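Visit to the Oletti folding lab, Cadodari

Jun 18, 2020

Our group went to Cadodari to see the laboratory of Oletti, where they write the software for folding clothes. I work with planning for warehouse vehicles, so soft objects are new for me, and I asked many simple questions. The people were patient.

We entered by the side door and left our bags in a small room with a coffee machine. The first hour was a talk with slides, a little too long in my opinion, about how the software is divided. There is a perception part, which they call Varma, and a planning part, which they call Favetti. Between the two passes only a short message: the outline of the garment, its class, a list of keypoints (waist corners, crotch, hem corners) and for each keypoint a number for confidence. The planner never receives the image. I asked if this does not throw away too much. They answered that it does, sometimes, but they can test the planner for a whole night without any camera, and for them this is worth it.

Varma was trained with 1000 garments in simulation and 700 real ones. The real garments come mostly from second-hand shops, and children's clothes are in the majority because they fit better on the table. The simulated cloth was made with plain textures at first. With plain textures the network learned that a strong edge is the border of the cloth or a fold, and then it saw its first pair of jeans with pockets. They showed us the old result on the screen: keypoints for the hem were placed on the point of a pocket. Now they put random prints, stitching and washed areas on the simulated cloth also.

The most interesting part for me was the question of layers. When trousers or shorts are already folded in the long direction, the outline alone does not say which leg is on top. The software needs the line inside the shape, where one leg covers the other, and this line has low contrast when both sides are the same fabric. Varma gives two answers with their probabilities, and Favetti prefers an action that is safe for both of them. If there is no such action, it plans a small lift at one hem and asks for a new image. I had expected a more complicated method here.

We could also look at the replay tool. It shows the saved image on the left, the keypoints in the middle and the list of possible actions on the right, with the cost of each one. You can change a keypoint by hand and the plan is computed again, in my test in 29 milliseconds. I moved the waist corner a few times to see when the plan changes its mind. It changed quite suddenly — I think the cost for dragging is set too high, and one engineer agreed with me.

An elastic waist is still a problem for them. The fabric is gathered, so the width at the waist is not the width the class model expects, and the corners are round. They keep a test set of 500 images only for such cases, and every new version must pass it before it is used.

Lunch was in the canteen of the next building. In the afternoon there were questions about calibration and log formats, and I have notes on this for anybody who wants them. They plan a second visit in December, with more time for the planner code. Please write to me early if you want to come, as the room with the screens is small.

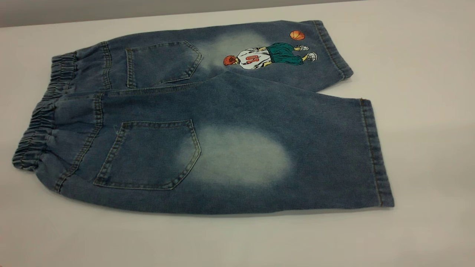
Denim shorts with a gathered waist, folded lengthwise, one leg over the other.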